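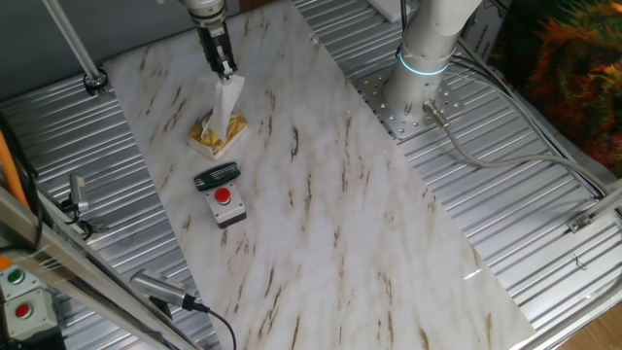

December 2021, thickener flow runs

Carrying on with the Nondex powder. Last batch gave lumps at the thicker end, so redone from scratch with still water from the same jug, room temp. Two scoops, stir, leave, stir again. Syringe test after: fill to the 10 line, finger off, stop at ten seconds, read what's left.

Thin mix fine. Reads where the tin says it should. Medium mix drifts – first reading OK, then a good bit thicker when left to stand. Left one cup for 30 minutes and it would barely leave the syringe at all. Not good if somebody on a ward makes up a drink, gets called away and comes back to it. Patient ends up with a different drink from the one on the chart.

Tried the Vakach sachets straight after, same cups, same spoon. Slower to thicken but then it stays put. Tastes of not much. Slightly slimy on the tongue, the Nondex is more grainy. Neither is what I'd want my tea to be.

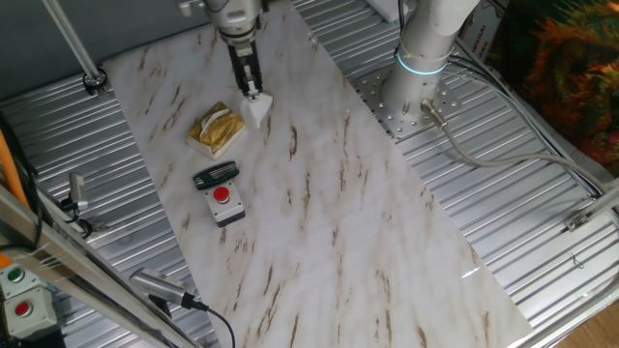

Gold tissue box and red button on the marble-patterned board.

Milk is a seperate problem. Both take much longer in milk and both fool you: looks thin, so you add more, then it sets like custard. Need a line on the ward sheet saying WAIT, in capitals, and no second scoop. April sheet doesn't mention milk anywhere, I checked.

Batch number for the powder is 3,295 – writing it here as the label on the tin is already rubbing off. Sachet box has its number inside the flap.

Fizzy drinks: one go with lemonade. Foamed over the cup, reading useless, cleaned up, left it. Try again flat and degassed.

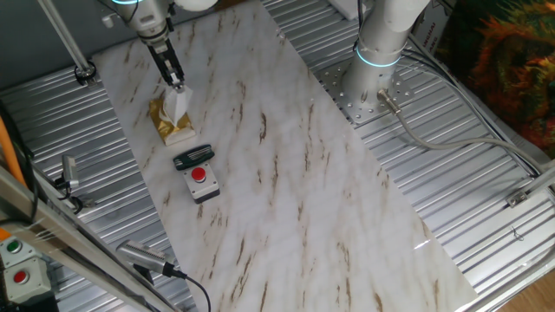

Spoon tilt and fork drip

Only did the thick mixes. Nondex holds its shape on the spoon and falls off in one lump when tilted, leaves a bit of a film. Vakach slides off sooner. Fork drip: both sit in a mound with a short tail underneath, didn't drip on through. Would like a second pair of eyes on the Vakach, I kept changing my mind about it.

Syringes: old ones are from a differnt supplier and the barrel is shorter, so the 10 line is in the wrong place. Binned them all. Use the Skindier ones only from now on, measure the barrel before starting. 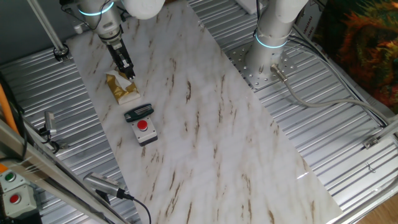
Tamihana rang back about the milk readings and said they see the same with theirs, worse with full fat, and that we should be stirring for longer at the start and then leaving it well alone. They also asked if our milk was straight from the fridge. It was. They'd like that run again with milk that has stood out for a bit, and the readings sent over as they are, no averages.

To do
Milk again, cold and stood
Flat lemonade
Order more Vakach, up to 2 boxes
Redo medium Nondex, read it every few minutes this time
Wash the jug properly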